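Flulberg: is the Yeoh siege map broken or am I just bad

Strategy & Base Builders > Flulberg > Campaign help

mholub
Sun 23 May
Stuck on Yeoh since last weekend. Third island, the one with the double harbor. I get my walls up, get two archer towers, then the raiders land on the north beach and everything I own is on fire before I can train a single pikeman.

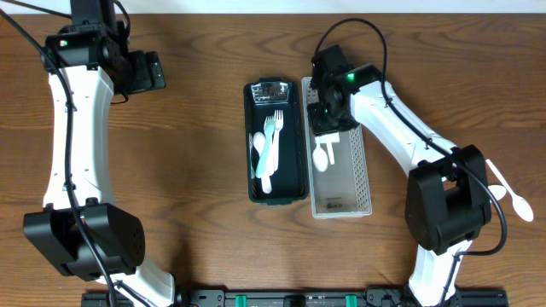 Playing on Hard, not Brutal. Starting wood is 300 and the first wall ring eats 200 of it. So I have 100 left for a barracks that costs 150. How is that supposed to work?? Tried it maybe a dozen times. Tried skipping the wall too, they just walk in.

Any build order welcome. No mods please, I want the campaign medal.

kadlec_v
dont build the ring. north side only. the south beach never gets a landing before wave 5

mholub
Wave 5? I got hit from the south on wave 3 last night.

kadlec_v
then you killed the scout boat. if you shoot the scout boat they reroute. leave it alone, let it sail past

mholub
...I have been shooting the scout boat every single time

Dalibor V
Everybody shoots the scout boat. It's a free kill and it gives 3 silver, why wouldn't you. Terrible design, the game never mentions it anywhere. Not in the tooltip, not in the manual, nothing.

ivlcek
It's in the Estach briefing, second mission. The old harbor master says something like "a watched fleet changes course." Easy to skip past tho.

Dalibor V
That's flavor text. Come on.

ivlcek
It's a hint written as flavor text. Same guy tells you about the tide gates and you do need those later.

otakar_l
Build order that worked for me on Hard:

Lumber camp first, on the east trees, not the ones by the keep (those run out).
Half wall, north, leave the gap where the rocks are.
Barracks when you hit 150 wood.
Two pikes. Park them in the gap.
Tower after that. One. Not two.

Towers are bad early, they cost upkeep and miss moving targets half the time. Pikes in a gap beat anything in the first four waves. Your hero goes behind them, not in front. If she dies you lose the morale bonus and its over.

mholub
ok trying this tonight. which hero tho, I have the Warden and the Smith

otakar_l
Warden. Smith is useless until you have stone.

kadlec_v
disagree, smith is better here. he repairs wall for free while they hit it. with the half wall he basically never stops repairing. I did yeoh on brutal with smith and one tower

otakar_l
On which patch?

kadlec_v
the one before the April update

otakar_l
Well there you go. They cut his repair rate in April. Used to outpace the raiders, doesn't now. Tested it on the Starkstead skirmish map, the wall goes down with him standing right next to it.

kadlec_v
starkstead has rams. yeoh doesnt until wave 6. not the same thing at all

otakar_l
I tested against the early waves. No rams.

kadlec_v
ok well he still works for me. havent played since the update though so fine, maybe

Dalibor V
Can we talk about how they nerf single player heroes in a game where most of us only play single player. Who was this for. Some arena guy complained about Smith and now the campaign is harder for everybody.

ivlcek
Campaign and arena have had separate numbers for ages. The repair thing was changed in both, its in the notes. They said the old rate made walls unkillable on Easy.

Dalibor V
On EASY. Let it be unkillable on easy!

ivlcek
Sure, agree with that part.

mholub
Back. So. Left the scout boat alone and yeah, everything came north. Got to wave 6 with the pikes in the gap like otakar said. Then the rams showed up, went straight for the wall and ignored the gap completly. Keep lasted about a minute.

Way further than before though so thank you both

otakar_l
Rams always go for wall. You need something outside by then. Light cavalry if you took the stable, otherwise send the pikes out and pull them back after. Don't wait for the ram to touch the wall.

mholub
Didn't take the stable. Took the granary upgrade

otakar_l
Why

mholub
Food was red

otakar_l
Food is always red on Yeoh. Doesn't matter untill wave 8, they only start deserting when the bar is empty. Ignore it.

ivlcek
Careful with that. On Hard they desert at a quarter, not at empty. Empty is Normal. I lost a whole squad that way, mid fight, they just wandered off to the boats.

otakar_l
Huh. I'm pretty sure it's empty. Going to check.

otakar_l
Ok ivlcek is right. Quarter. I never let it drop that low I guess. So build one fishing hut on the west dock around wave 4, cheap and that covers it. Stable still before granary.

kadlec_v
or free the villagers on the little island. they come with food

Dalibor V
You can get to the little island?

kadlec_v
yes with the rowboat behind the chapel. click the nets

Dalibor V
I have played this game for two years.

mholub
There's a chapel??

kadlec_v
west side, behind the trees. you need to clear them first. six villagers and a food crate, you can do it between waves 2 and 3 if the hero goes alone. takes her out of the line though so have the pikes ready

otakar_l
Wouldn't do that on Hard. If the wave starts while she's in the boat you can't turn it around. Did it once, lost.

kadlec_v
so go earlier

otakar_l
The trees aren't cleared earlier, you said yourself.

kadlec_v
put two workers on them from the start instead of the east ones

otakar_l
Then you don't hit 150 in time for the barracks. Try it, post the save.

kadlec_v
will do when i reinstall

mholub
Going with stable, fishing hut, no rowboat for now. Warden. Will report

mholub
WAVE 9. One ram got through, keep survived with a sliver. Cavalry is so much better than I thought, they just run circles round those things. Then the timer ended and I got the medal, silver not gold but I'll take it

ivlcek
Nice! Gold needs the chapel villagers alive btw.

mholub
of course it does

Dalibor V
Anyone got a save from right before wave 2? Want to see this rowboat for myself.

ivlcek
I've got one on Normal, will upload after work. Trees are already cut.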